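Stulville Home Freezing Club: your questions

Updated Sat 11 October

I get asked the same things over and over at our Stulville get-togethers, so I've put the answers in one spot. Have a squiz before you email me!

Do I need a chest freezer?
Nope. I ran everything out of the top bit of an ordinary fridge for years. A chest freezer is lovely if you've got the garage for it, but start with what you have.

How long should I let soup cool first?
I get mine into shallow containers and have it in the fridge within 2 hours, then freeze it the next morning. My big Chou pot holds enough for a fortnight of lunches (pumpkin, mostly — I'm not very adventurous).

Can I freeze capsicum raw?
Yes! Slice it, spread it on a tray, freeze it hard, then tip it into a bag. It goes floppy once thawed, so keep it for cooking. Cucumber and lettuce, please don't.

What about milk?
Fine for a cuppa and for baking. Leave room at the top of the bottle, and give it a good shake once it's thawed.

Do you label everything?
I do now. Masking tape and a marker, name and month. I had a tub from March that could've been gravy or caramel and I wasn't game to find out.

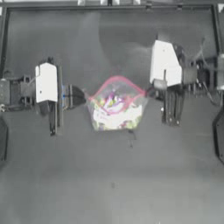
Bags and seals · 231 words · 2 min read

Which bags do you use?
Clear zipper ones, with a coloured seal if I can get them — much easier to see whether it's closed properly. I lay them flat on a tray to freeze and then file them upright like records.

Can I wash and reuse them?
If they've held bread or fruit, sure. Raw meat or chook, straight in the bin.

Where do you meet?
Upstairs at the Turmont Street hall. Bring a plate.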